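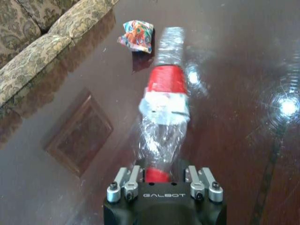 Seven weeks without the car

We sold the car in December. I said I would write about it once we had got through a full month, and then I let it slide, so it's now seven weeks.

The reason was a quote from Plultar, the garage we've used since we moved here. The timing belt, the front struts and a leak they couldn't find came to $1479 before tax. The car was worth maybe $4000 on a good day. Lalit Maurya, who I used to work with, had been asking after it for his daughter, so he got it with the quote folded up in the glovebox and a fair bit knocked off the price.

Groceries were the first thing to change. We used to do one big shop every second Saturday and fill the boot. Now I go to the Skunitz on the corner most evenings and carry home what fits in two bags. We spend a bit more per item and throw out a lot less. I haven't bought a lettuce and watched it die in the crisper since before Christmas.

The number 11 bus goes past the end of our street and runs every twenty minutes until seven, then every forty. The forty is the problem. If I miss the 7.10 home from work I walk, and in the heat we've had that means arriving home in no mood to cook. I keep a spare shirt in my desk now.

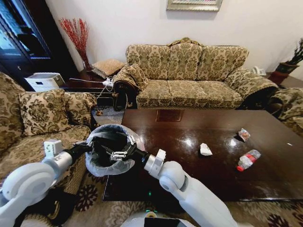
The other thing is the dentist, who is across the river and nowhere near a bus. I paid for a taxi each way and put it in the notebook with everything else. Taxis, bus fares and one weekend of car hire still come in under what we were paying for rego, insurance and petrol. I was hoping for a bigger gap, to be fair, but the car hire was over a long weekend and they charge what they like.

We took the hire car down to Torkonholm to see my aunt. There's no sensible way to do that trip by public transport. You can get as far as the turn-off, and then you're standing beside a highway with your luggage. We'll probably hire again at Easter.

I've also been looking at cargo bikes. The Nedeljković is the one I like, but it's long, and I'd have to get it up four steps and around the meter box every night. A secondhand trailer for the bike I already own might do the same job. If anybody reading has towed one up a proper hill, please leave a comment. 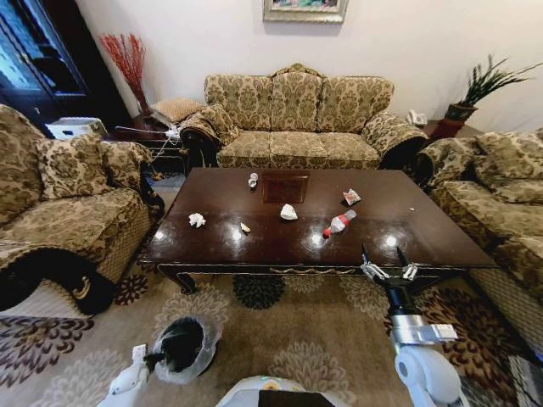

The coffee table and the good sofas.

The garage is half cleared. There are still paint tins along the back wall and a roof rack that doesn't fit anything we own, so that's going up for sale this week. It's 120 cm wide and comes with the key.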